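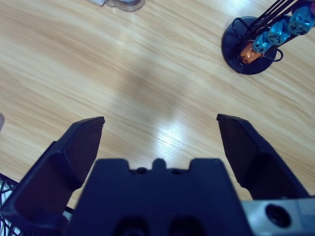 Wood should be wiped along the grain and never across it, according to a joiner in Stistport whose remark is still repeated in the town's workshops. Most of the advice in this chapter follows from it.

Chapter 14
Looking After Wooden Tables

A table is used more heavily than any other surface in the home. It takes knives, spilt tea, homework and elbows. Pale wood shows marks sooner than dark wood, and it also shows glare, so a table near a window should be checked from two sides before you decide that it is clean.

In this chapter you will learn how to tell which way the grain runs, how to choose between oil and wax, and how to deal with rings and scratches. The household book kept at Nirklow from 1825 gives one recipe for all of these jobs, and we compare it with present practice in the second section.

You will need a soft cotton cloth, a bowl of warm water and a small piece of unfinished board for practice. Read the safety notes on oily rags on page 430 before you start. A list of terms is on page 503.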